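Oltness Automation Practice Office
31 Aug 2026

Today the Office publishes its revised working rules for robot cells that handle used desktop computers. The rules apply to every cell operated by Oltness and by our partner sites at Cuesta. A summary follows in this thread. 1/11

Oltness Automation Practice Office
Scope. The rules cover collaborative arms used to remove or fit parts in an open computer case. They do not cover conveyors, shredding lines or hand benches, which remain under the July edition. Sites running both kinds of work must keep both editions on hand. 2/11

Oltness Automation Practice Office
Before power is applied to the arm, the case is to be laid on its side with the side panel off and the interior facing up. The mains cord must be removed from the computer and stored away from the cell. A case that has arrived with its cord attached is not to be accepted at the table.
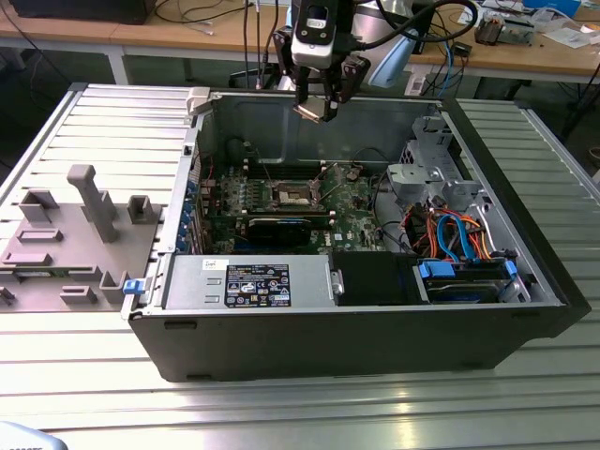 The person who removes the cord signs the cell log. A second signature is required when the shift changes with a case still on the table. Zoltán Veres, who leads cell safety at Oltness, has asked site leads to check these signatures weekly. 3/11

Oltness Automation Practice Office
Approach height. The gripper must stop above the highest part of the case before it moves sideways. Sideways travel inside the case is allowed only during a taught step that has been reviewed and signed. Shortcuts taught during a shift are to be deleted at the end of that shift. 4/11

Oltness Automation Practice Office
Power supplies. No program may open, pierce or pry a power supply housing. The unit leaves the case whole and goes to the Vedov bin. Rating labels are to be left in place so that the receiving team can read them. 5/11

Oltness Automation Practice Office
Several sites asked whether the rule on loose wiring applies to data cables as well as power cables. It does. Any cable that crosses the planned path of the gripper must be moved aside or tied down by a person, with the arm stopped. In a tower such as this one, the orange and red power leads and the blue SATA cables both need to be checked before the first run, and the check is recorded as a single entry. Ties must be of the release type. Tape is not permitted.

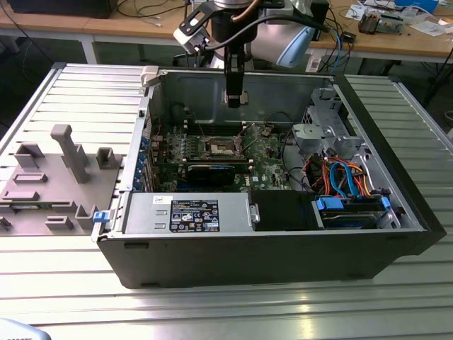
Sockets and exposed contacts call for a separate instruction in the program sheet. Where a processor has been taken out, the sheet must list the socket as a no-contact area and give the clearance set for the fingers. The empty CPU socket on this green motherboard sits near the middle of the board, with memory slots to its left and a graphics card below it, so a sheet for this layout must list all three positions and the order in which they are approached. Sheets that name only the part to be removed will be returned to the site. 6/11

Oltness Automation Practice Office
Fixtures. Printed fixtures may be used beside the case if they are fastened to the table and inspected at the start of each shift. A fixture with a crack, a loose post or a worn edge is to be taken out of service the same day. Repairs with glue are not accepted. The fixture number must match the number in the program sheet. 7/11

Oltness Automation Practice Office
Speed. First runs of any new or changed program are made at reduced speed with one trained operator at the stop button. The operator may not carry out any other task during a first run. After five clean runs, the site lead may approve normal speed in writing. One fault returns the count to zero. 8/11

Oltness Automation Practice Office
Cameras and cables on the arm. Wrist-mounted equipment must be included in the reach check. The cable loop is to be tested at both ends of travel, and it may not touch the case or the table at any point. Sites using the Zimport cell planner should update the tool outline before running the check. 9/11

Oltness Automation Practice Office
Training. Each operator must hold a current cell card. The card is valid for four months and is renewed by a practical test at the operator's own site. Cards issued under the July edition remain valid until their printed end date. Visitors do not operate the arm under any condition. 10/11

Oltness Automation Practice Office
The revised rules take effect at all sites today. Requests for an exception must be sent in writing by the site lead and must name the rule, the cell and the program sheet concerned. Verbal exceptions granted under earlier editions are withdrawn. The full text is available from the Oltness document desk, and questions about Cuesta cells should go to the Cuesta site lead first. 11/11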